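Home Products Chore Kits Hand Tools Support Stockists Basket (0)

Nillarley Hand Pair - two-handed gripper set for teaching household chores

We get the same question every week: can a machine do my housework yet? The short reply is some of it, slowly, and with a person close by. The longer reply is the reason we make the Hand Pair, and we're very fond of it, so please forgive us if this page runs on a bit!

The Hand Pair is a set of two hand-held grippers. You hold one in each hand and do an ordinary job with them: fold a tea towel, put a lid on a tub, shift a lamp and sort out its flex. The marker cubes let the software follow where each hand goes, and the movements can then be used to train a robot arm with matching fingers. You don't need to own the arm to begin. Plenty of our customers start with a table, a chair and a list of chores, and borrow time on an arm much later.

What it's good at now

Picking up firm things of a sensible size is the easy end. Cups, boxes, tins, the television remote. An arm trained on 300 goes at a single pick-and-place job will usually manage it on a table it has seen before, and quite often on one it hasn't, which still makes us grin. Wiping a surface is coming along nicely too, provided nobody minds the corners being missed.

Cables are another matter. A flex has no fixed shape, it rolls away when nudged, and it lies so flat that fingertips have to come right down to the wood to get under it. People do this without looking. Try it through a pair of grippers and you find out how much your own fingertips were telling you. Our table lamp job has one hand near the lamp side and the other working at the flex, and it is by far the most requested item in the Metico chore list.
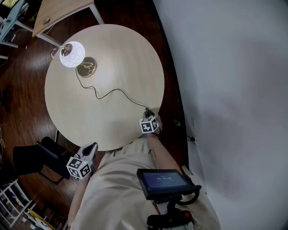
For that sort of work the fingertips matter more than the motor, the software or anything else on the order form. Soft, curved fingers are forgiving around a lamp base or a mug. Narrow dark tips are better for thin things lying flat. You can fit the same kind on both sides or mix them, and we'd suggest trying both before you settle. Swapping takes 80 seconds once you've got the knack (the first time will be longer, and you will drop a screw).

What it's not good at yet

Anything where the force has to be judged by feel. Pushing a plug into a stiff socket, peeling a sticker, doing up a button. You can record these jobs perfectly well with the Hand Pair, and we'd encourage it, but don't expect an arm to do them reliably afterwards. Our best result on plugs came from the Mahmoudi workshop bench, where the arm got 4 right in a row in July and then spent the rest of the afternoon pressing the plug firmly against the wall beside the socket.

Shop-floor jobs sit somewhere in the middle. Parts arrive in the same tray, the light stays the same and the bench doesn't move, so a machine has a much better chance than it does in a kitchen. Kitting small parts works. Coiling leads and bagging them doesn't, or at least we wouldn't stake a day's orders on it.

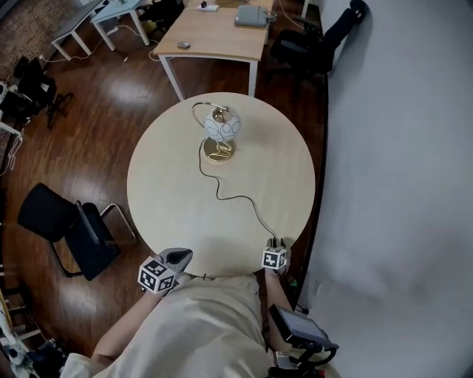 Clear the table before you start and leave the room as it is. It's tempting to tidy everything, but homes have chairs and cables and laptops in them, and an arm that has only ever learnt in a bare room gets muddled in a real one. Move the object a little between goes. Change hands now and then. Take a break when your wrists ask for one - tired recordings are jerky, and the arm will learn the jerks as faithfully as the rest.

In the box

Two hand-held grippers, left and right
Marker cubes, fitted
One set of soft curved fingers and one set of narrow tips
Spare screws
Printed Metico chore list with 186 jobs, graded from easy to infuriating

Works with

Mirnirer recording software, current version. Older versions will read the left hand only. Arms are sold separately, and we're happy to talk through which ones take our fingers before you spend any money.

Care

Wipe the cubes with a dry cloth and keep them free of scratches, as a scuffed marker is hard to read. Don't leave the soft fingers on a sunny windowsill. Replacement fingers are sold in pairs from the Hand Tools page.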